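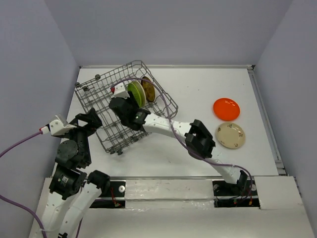

How to Clean a Dish Rack

Mineral scale and soap film build up on wire racks in a few weeks. Plan on half an hour, mostly soaking.

1. Take out the dishes and the cutlery cup.
2. Mix 200 ml of white vinegar with 2000 ml of warm water in the sink.
3. Lay the rack in and soak it for 20 minutes — turn it once if it sticks out of the water.
4. Scrub the joints with an old toothbrush.
5. Rinse well and dry with a towel.

Never mix vinegar with bleach. If the coating is chipped, skip the soak and use dish soap.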